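Tedodano Household Handling Project
Progress report to Hudeo, software work package
October 2023

Period covered: from the July review to date. Hardware spending is reported separately.

1. Status

The work package has three parts: the recording and replay tools, the perception module, and the grasp planner. The tools are complete and in daily use. Perception is on schedule. The planner is four weeks behind, for reasons given in section 4.

2. Recording and replay tools

Demonstrations are collected with hand-held grippers in furnished homes and replayed offline against the planner. The July version stored each gripper stream in its own file with its own clock. Two-handed episodes had to be aligned by hand, and small errors in that step carried through to the training labels. The current version writes both streams to one container with a shared time base. Jaw width, pose and video are resampled on load, and any gap longer than the set limit causes the episode to be rejected.

The archive now holds 287 two-handed episodes of waste handling. Of these, 204 passed the automatic checks without edits. Most of the rest failed on pose tracking, typically where a gripper was pointed down into a container and the camera lost the wider room. These have been kept, flagged, for work on the tracker.

3. Perception

The module segments graspable items in clutter and passes a ranked list to the planner. Waste in a lined bin remains the hardest case in the archive. Crushed cans have no reliable axis, thin film has no stable outline, and glossy wrappers produce highlights that the segmenter tends to split into separate items. The black liner adds a further problem in that its folds are sometimes returned as objects.
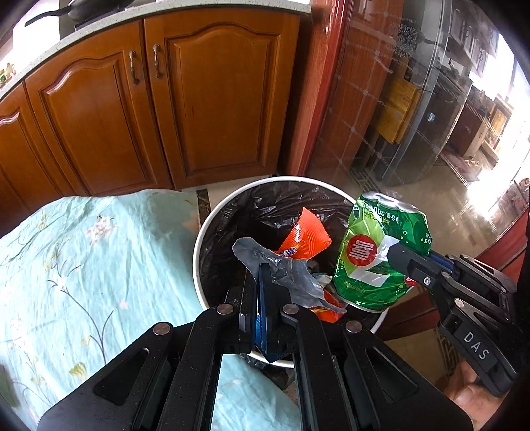

Gallardo asked at the interim call whether the liner could simply be masked out by color, and whether the effort spent on a learned model was justified. A color mask was tested. It removed most false detections on the liner, but it also removed the black jaws of the grippers, and the planner needs those to check clearance. The mask was dropped. The replacement takes the known gripper geometry, projects it into the view, and treats what is left of the dark region as container. It runs within the existing time budget and needs no change to the labels.

Translucent film is still open. The segmenter often merges a clear bag with whatever lies behind it, and the planner then proposes a grasp on the lower item through the bag. A separate "covering" label has been added to 129 episodes. Results on the held-out set are not yet good enough to report.

4. Grasp planner

The planner was meant to reach two-arm operation by the end of this period. Single-arm planning works in replay. With two arms, the solver finds valid paths in open space but fails often near the rim of a container, where both arms compete for the same opening. The cause was traced to the collision margin, which was applied to each arm in turn and so counted twice between them. A corrected margin is in the test branch. The solver also restarted from scratch after each failed query – it now keeps the last valid path and repairs it.

Regression tests were extended to cover both faults. There are 13 replay cases in the nightly set, all two-handed, and the test branch will not be merged until it clears them on consecutive nights.

5. Risks

The pose tracker is licensed from Honduver, and the current agreement does not include source access. If the tracking failures described in section 2 cannot be fixed through configuration, a second tracker will have to be evaluated. This has not been budgeted.

6. Next period

Merge the two-arm planner. Complete the covering labels and retrain. Rerun the flagged episodes with the revised tracker settings and report the pass rate. We request that the planner milestone be moved by four weeks – no change to the total budget is requested at this stage.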